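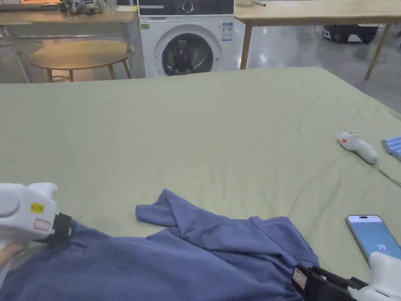
Seema Saxena's history of Pultden council opens with an argument over a bus shelter, and by the end of the first chapter I was completely hooked. I hadn't expected to be. Local government history is the sort of thing I buy out of loyalty and then leave on the shelf, but the audio version lasts 10 hours, and I have plenty of hours when my hands are busy and my head is free. Most of them involve clothes. If you have ever stood over a crumpled blue-grey T-shirt on a pale green sheet, one sleeve flipped up and the rest partly folded over itself, you'll know how much of your brain is left over for the question of who ought to pay for a bus shelter. Quite a lot, as I found, and Saxena fills all of it.

The book is called *The Casting Vote*, and its subject is small on paper: how a market town of modest size ran its affairs between the closing of the railway works and the day it was folded into a bigger authority with Jestton, its neighbour and long-time rival. What makes it so good is that Saxena treats every row as if it mattered, which to the people in the room it did. The shelter takes up most of an evening meeting. One side wants it outside the library, the other wants it by the chapel, and somewhere underneath is a much older quarrel about which end of town gets looked after. She lets you hear the old quarrel slowly coming through the new one. I stopped what I was doing twice to rewind.

She was a reporter on the town's weekly paper before she wrote books, and she sat through a great many of these meetings on a hard chair. You can tell. She knows who always spoke to the motion and who spoke to the gallery. She remembers the councillor who peeled oranges during the finance report, and another who read his speeches off the backs of seed packets. She also has the minutes, years of them, and she is very funny on the gap between what was said and what got written down. "Members expressed a range of views" is a phrase she comes back to again and again, and each time it covers something worse.

### A voice from the wrong end of town

The reader is Lalit Katiyar, an actor who grew up in Jestton, and I can't think of a better joke to play on Pultden. He doesn't do impressions, thank goodness. There are dozens of speakers in the book and a lesser reader would have given each of them a funny accent. Katiyar just shifts his weight a little. The chairman gets slower. The clerk, a wonderful woman who understood the rules better than anyone she worked for, gets quieter and more polite the angrier she becomes, and there's a passage in chapter six where she is so polite that I laughed out loud on my own.

I spoke to him by phone on a Saturday, while he was waiting for a train. He told me he'd recorded the whole thing in a tiny booth at Arkik, the small press that publishes Saxena, and that his mother had strong opinions about the result.

"She thinks I was too kind to them," he said. "She still hasn't forgiven Pultden for the swimming baths. I said, Mum, it's a book, I have to read out what's there. She said I could have read it out in a different tone."

The swimming baths, for anyone who isn't from that part of the world, are the great set piece in the middle of the book. Both towns wanted them. There was money for one. What follows is a long winter of letters, leaflets and public meetings, one of which drew around 200 people to a hall that had put out chairs for half of them. Saxena gives it two full chapters and it flies by. I think it's the best account I've come across of how a decision gets made when everybody already knows what they want and has to find a respectable reason for wanting it.

And she's fair! She is from Pultden and plainly loves the place, yet Jestton gets its best arguments in full, sometimes better put than they can have been on the night. When the vote goes Pultden's way she spends a page on the children across the valley who would now have to take a bus to learn to swim. Katiyar reads that page very plainly. I asked him whether he'd used those baths as a boy. Every Thursday after school, he said, and he'd hated the bus.

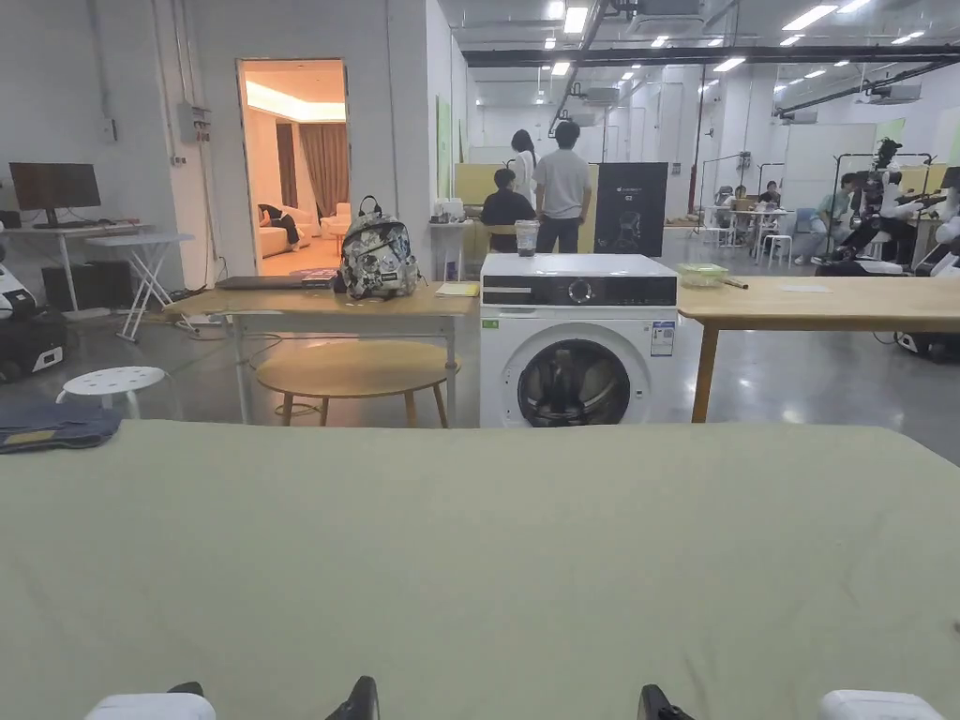 ### Listening to a meeting

I have the printed book too, and I've gone back to it for the maps and the photographs, including a lovely one of the whole council squinting on the town hall steps. But I'm glad I heard it first. A council meeting is people talking, taking turns, cutting in, going on too long. On the page my eye skips ahead to find out who won. With Katiyar in my ear I had to sit through the treasurer's amendment like everyone else, and I started to feel how tiredness works on a room, how a bad idea at seven o'clock can look perfectly sensible by half past ten.

Saxena told me she'd had the same thought when she was writing. She read every chapter aloud in her kitchen before sending it off, and cut whatever she stumbled over. "Whole paragraphs of drainage went," she said. "I was very fond of the drainage." A fair amount of drainage survives, I should say, and I enjoyed it.

She isn't sentimental about the old council. It was slow and it was vain, and for a good part of its life it had hardly any women on it. One chapter deals with the first two who were elected together, on the same night, and were then put on the same subcommittee so that, as one of them later put it, they could keep each other company. Saxena tracked both of them down for long interviews. They disagree about nearly everything and their chapter crackles.

### What went when it went

The last part covers the merger, and it's where the book speaks most directly to readers who have never been near Pultden. Big authorities have better offices and can hire specialists. Saxena grants them that. Her worry is distance: the new council sits well away from the high street, it meets in the daytime, and in her last season of reporting she was often the only person in the public seats. She describes driving home in November after one of those meetings with a notebook full of perfectly good decisions and no idea whom to tell.

I'd have liked more on what has happened since. There's a short afterword about a residents' group trying to win back control of the park, and it stops just as it gets going. Saxena says that may be the next book, or it may be a series of shorter pieces for audio only, depending on what Arkik can afford. I'd take either.

*The Casting Vote* by Seema Saxena, read by Lalit Katiyar, is published by Arkik and can be downloaded through the Lemma app. Jestton library also has the CDs, though there was a waiting list when I rang.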